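12 January 2022, bench cell (Romo), left gripper again

Kieran wrote "left hand feels lazy" in the log and went home, so that was my morning. Lazy, when pressed by phone, meant the left fingers stop short on close every so often and then pretend they meant to.

Homed both arms, ran the empty open/close routine 57 times per side. Right: clean. Left: 13 short closes, most of them with the wrist rolled outward. Current trace looks fine until the roll, then gets a bump in it. My money is on the cable, Kieran's is on the firmware, and he has been wrong about firmware since September.

Reseated the connector at the gripper end and gave the loop more slack over the forearm. Tool set for the check is the usual: scissors, pliers, screwdrivers, whatever hasn't walked off to the Kultitz cell.
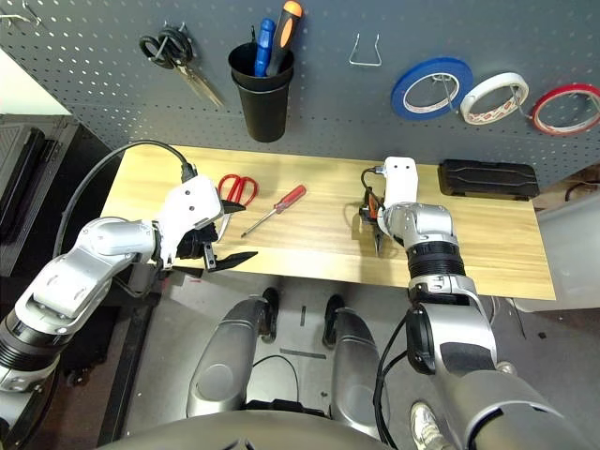

Second round after the slack: two short closes in 57. Better, and annoying, as it means I was partly right and not finished. Finger screws checked with the small torque driver. One on the left took a bit of a turn. Marked both with paint pen so the next person can blame someone specific.

Do not swap in the Plolora fingers "just to see." They fit, they look the same, and the zero is off. Ask me how I know. Spare set of ours is in the drawer marked Cocco, which has had no Cocco parts in it for as long as I've worked here.

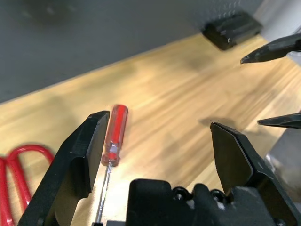
Red screwdriver between the fingers, closer to one than the other.

Centering is the next thing. Offset file still has last year's value, 71 counts, and I'd like to measure it fresh before touching anything.

To do:
Order a longer gripper cable, left side
Redo left offset, save the old file first
Roll test again with pliers, 17 cycles, log the current
Tell Kieran it was the cable (after the new one is in)

J. Mikkelsen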